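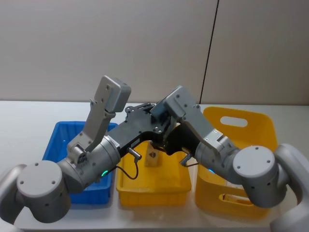
Two gray arms with their grippers over the middle bin.

Section 4: First power-up and trace alignment

Okay, your Skelton kit is soldered and you've checked the board twice (I did mine three times and still found a bridge on the timebase). Time to light up the tube! I wrote this section after building the Brusidance version, so if you have the older Genside board, your trimmers will be in a different order. Go by the labels.

CAUTION: The tube supply runs at more than 555 volts. Keep one hand in your pocket when the cover is off, and let the capacitors bleed down before you touch anything.

1. Turn INTENSITY all the way down and set FOCUS to the middle.

2. Set the sweep to 2 ms per division and the trigger to AUTO.

3. Plug in, switch on and wait for the heater to glow. Mine takes its time – go get a coffee.

4. Bring INTENSITY up slowly until you see a line. If you get a dot, back it off right away or you'll burn the phosphor, and check that the sweep jumper is in.

5. Adjust FOCUS and ASTIG together. They fight each other a bit, so go back and forth until the line is thin from end to end.

6. If the line tilts, loosen the clamp on the tube neck and turn the tube a hair. Power off first, please!

Note: the 100 ohm resistor by the Jafri transformer gets pretty warm. Mine always has, and it's fine.

Leave the cover on and let everything run for a while before you move on to the calibration section – the trace drifts quite a lot until it warms up.

Share this page
2 comments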